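7. August 2018 – Werkstattbuch, Trommelprojekt

So, wieder am Tisch mit den beiden Armen. Maribel Tello hatte gestern die Verkabelung am linken Arm neu verlegt (danke!!), und ich wollte eigentlich nur kurz schauen, ob er sich im Ellbogen noch frei bewegt. Daraus ist dann doch der ganze Abend geworden – kennt man ja.

## Greifen

Die Schlägel sind nach wie vor das Ekligste an der ganzen Sache. Dünn, glatt, und wenn man sie nur ein bisschen schief erwischt, drehen sie sich zwischen den Fingern weg, sobald der Kopf auf das Fell trifft. Ich habe die Greifkraft jetzt auf 50 Prozent gestellt und die Wartezeit nach dem Schließen auf 400 ms hochgesetzt. Vorher fuhr der Arm schon los, während die Finger noch am Zudrücken waren, und ich habe mich tagelang über krumme Schlägel gewundert!

Außerdem greift er jetzt weiter hinten am Stiel, so dass unten nur noch ein kurzer Stummel rausschaut. Damit kommt der Kopf schräg von oben auf die kleine rote Trommel, und der Greifer selbst bleibt weg vom Rand mit den Ziernägeln. Da will ich mit den Fingern wirklich nicht hängen bleiben. 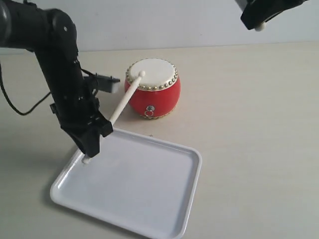
## Ablegen und Ruheposition

Die weiße Schale steht vorn, leicht schräg, und ich habe mich entschieden, das so zu lassen. Die Ablagepunkte sind darauf eingelernt, und jedes Mal, wenn jemand sie »schön gerade« hinrückt, stimmt hinterher gar nichts mehr. Bitte, bitte stehen lassen! Wenn sie doch verrutscht: Datei `prunden_ablage` laden, Punkt 9 anfahren und die Schale danach ausrichten, nicht umgekehrt.

Beide Schlägel sollen parallel liegen, Köpfe nach hinten zur Wand. Der rechte darf ruhig ein Stück höher liegen als der linke, dann hat der Greifer mehr Platz, wenn er den zweiten holt. In der Ruheposition fahren die Finger zu und zeigen Richtung Trommel, das ist auch die Stellung, aus der ich ab jetzt jeden Durchlauf starten möchte.
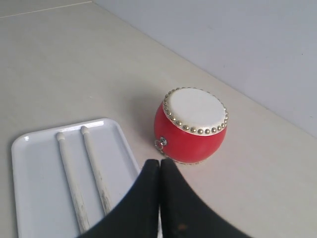

Den Versatz im Handgelenk muss ich trotzdem noch mal anfassen. In der Software stehen fast 99 Grad, und mit dem Winkelmesser komme ich auf etwas anderes, je nachdem, wo ich anlege. Vermutlich mein Winkelmesser, der ist noch aus der Kiste, die wir im April aus Dadotthorpe mitgenommen haben. Ich traue dem Ding nicht.

Der Lack an den Schlägeln ist übrigens unten ganz schön abgerieben, grau und fleckig. Spielt für die Greiferei keine Rolle, glaube ich, aber wenn wir irgendwann auf Reibung testen, sollten wir ein frisches Paar danebenlegen.

Noch offen:

- Gummiauflagen von Ekeo probieren (liegen in der Schublade unter dem Lötplatz, Tüte ist schon offen)
- Schlaghöhe als Parameter rausziehen, steht im Moment fest im Skript, pfui
- Maribel fragen, ob die Kabelschlaufe am Unterarm so weit ausladen muss
- Vasiliauskas wegen der Ersatzschrauben anschreiben, die kurzen sind alle

Rhythmus kommt erst dran, wenn ein einzelner Schlag zuverlässig sitzt. Ich hätte ja furchtbar gern schon einen Wirbel mit beiden Armen, aber dafür müssen die zwei erst mal dieselbe Uhr benutzen. Das schaue ich mir beim nächsten Mal an, das Skript liegt im gemeinsamen Ordner unter `trommel_neu`.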